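June 20, 2018

Got to the workshop a little after six and stayed until they turned the hall lights off. The plan was to finish the wrist cable and run the arm through its slow test. I got the cable done and half the test.

The cable took longer than it should have. The old one had been rubbing inside the elbow since May and the outer sleeve was worn through in one spot. I cut it back, crimped new ends on, and fed it through with a piece of fishing line. The first time I had the connector on backward and the fingers did nothing. I turned it around and they closed and opened on the second try. I need to mark the connector with paint pen so I don't do that again.

After that I put the arm on the slow program from Brelcombe, the one that moves each joint a little way and waits. Shoulder and elbow were fine. The wrist still has a small jump when it changes direction. I thought that was the cable pulling, but the new one has more slack and the jump is the same, so it must be in the gear or in my settings. I lowered the gain twice. It got softer but it did not go away.

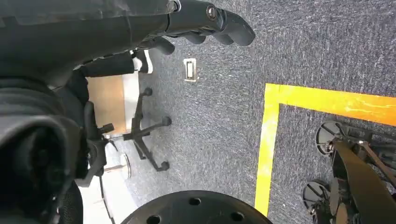 I wrote down the wrist numbers before and after each change, which I did not do last month and was sorry about. The best run was with the gain at 50. Lower than that and the fingers sag when the arm reaches out. I left it at 50 for now.

The gear supplier is Gevance and they are slow to answer. I sent them a note from my phone asking if the wrist gear can be shimmed or if I have to buy the whole unit. If it is the whole unit, that will have to wait. I have spent almost 3,000 dollars on Zustonside so far, counting the motors I burned up in the spring, and I told myself I would not buy anything else until it can pick up a cup and put it down again.

Ate a sandwich in the hallway. It rained hard for a while and the big door was leaking again at the bottom.

Second half of the test is the reach with weight. I have a bag of washers for that. I ran out of time and did not want to start it and have to rush. Next time I will do the weight first, while I am fresh, and leave the wrist alone until I hear back.

To bring: paint pen, the short hex keys, 4 of the long zip ties, a better flashlight. Also the charger, which I left at home and had to do without.

Home by ten thirty. My back hurts from bending over.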